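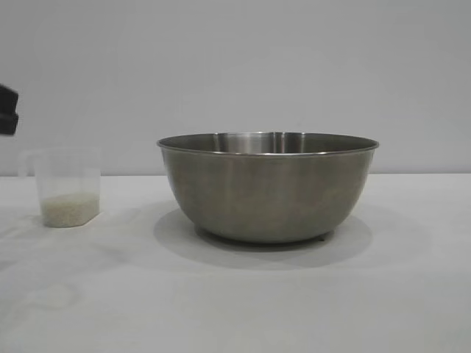 A wide steel bowl. Most doughs need nothing fancier.

Every few months somebody tells me hard water ruins bread. Orvokki Niskanen swears by a filter jug, and Ward Prins went further and bought a Flilta cartridge for the tap, which cost him more than his oven gloves, scales and tins together. I borrowed it for June and baked the same white loaf with it and without. Same crumb, same crust, same slightly sunken end where my oven runs cool.

I also doubt the business of warming the flour, resting the salt separately and the rest of it. Try one change at a time before you believe any of it, mine included.

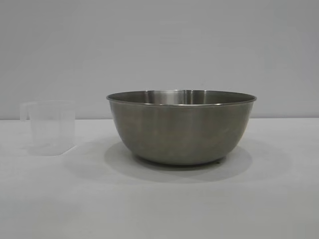 Salt is where I'd look first if your loaves taste of nothing. The usual recipe gives 8 g to a bag-end of flour and I find that mean. Water matters too, but only the amount. A plastic measuring cup like the one beside the bowl will do for soup; for bread, stand the bowl on the scales and pour until they say what you want. My everyday loaf takes 415 g of water. If the dough sticks, leave it alone for a bit before you throw more flour at it.

Ward is keeping the cartridge. He says the tea is better.

Related tips
Does vinegar really descale a kettle?
Stale crusts: what's worth saving
Duswood chopping boards, oiled or not
Cleaning burnt tins without soda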